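Print | E-mail this page

Search Go

Hodo brings simple phone Calia to more shops

The phone maker Hodo will sell its Calia model in 200 shops from October. Calia has large keys and a battery which lasts five days with normal use.

"Many of our customers want only to call and to send messages," said Nomvula Pillay, head of sales at Hodo. "For them we kept the menu short – two screens and no more."
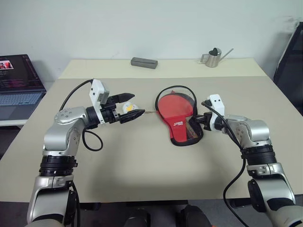
Price and repair

Calia comes with a guarantee of two years. Repairs are made at the Dradden service center.

Contact: Erick Wanyama, Hodo press office
© Hodo. All rights reserved.
Back to top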